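Speaker notes: Baskets, and why my flat is full of them
Ginero home evening, 16 August 2022

Say hello, check the people at the back can hear, move the water away from the laptop (I knocked it over at Haretti and I'm not doing that again).

Start with the confession. I used to own 12 plastic tubs with lids and I hated every single one! You stack them, you need whatever is in the bottom one, and off you go, unstacking the lot. I swapped them for open baskets from Domo and Pasaribu over one long summer, and I'm still pleased.

Pause for the tub people to object. Then next slides.

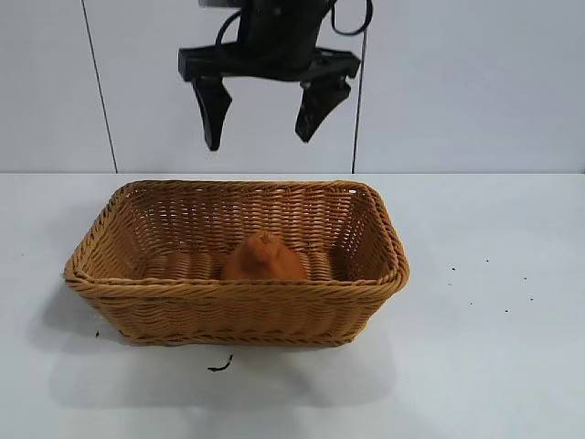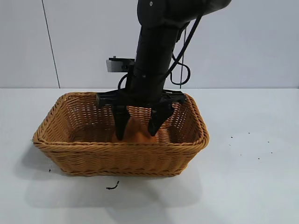
So, shape first. I always go for a rectangle over a round one, as it sits flat against the back of a shelf and you don't lose the corners. Wicker is my favourite, and the orange bit in the second slide shows why I like an open top: one bright thing in a honey-brown basket and you spot it straight off. Mention the rolled, braided rim too, it's much kinder on the fingers when you're pulling a full one off a high shelf. Ask who has been scratched by a cheap one (hands up, mine goes up first).

Cleaning next, keep it short. Soft brush, along the weave, then a barely damp cloth. Dry it away from the radiator.

Money: I gave myself 100 pounds for the hall and stuck to it, more or less. Tell the story of the basket that wouldn't fit under the bench. Measure the shelf first, then take questions.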